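Open day wrap-up meeting, 11 Nov 2023

Present: Montserrat Garrido (chair), Rodrigo Requena, Ritu Sengar, Oldřich Vondráček (notes)
Apologies: Encarnación Moya

1. How it went
Montserrat opened by saying it was the best open day we've had, and everyone agreed! Visitors stayed for the Siltance demo far longer than planned, and the 2 pm group didn't want to leave at all. Ritu loved the questions from the kids, especially the girl who asked whether the robot gets bored.

2. The floor pickup demo
Rodrigo went over the tidy-up task, with small things left on the floor and the two arms reaching down for them. People really like watching both grippers come in low – it's a job everybody knows from home.

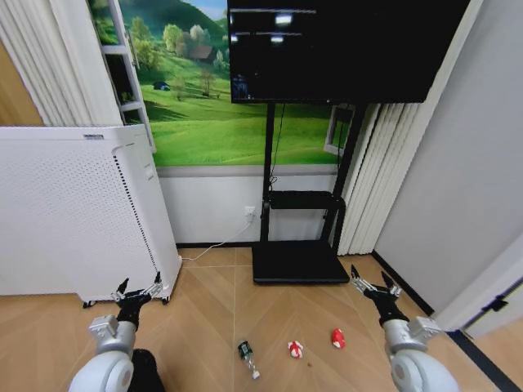

Ritu would like to let visitors choose which item goes first next time. Rodrigo is happy to try it, but wants 10 minutes between groups to reset. Agreed.

3. Talk and handouts
The Skarus talk ran to 17 slides and was still too short for the crowd. Oldřich will add a part on how the arms are taught. We printed 1,000 flyers and have plenty left, so no reprint.

4. Next visit
The Greco school group has asked to come in late November. Montserrat to reply and offer them the same demo. Encarnación to be asked if she can host.

Meeting closed at noon.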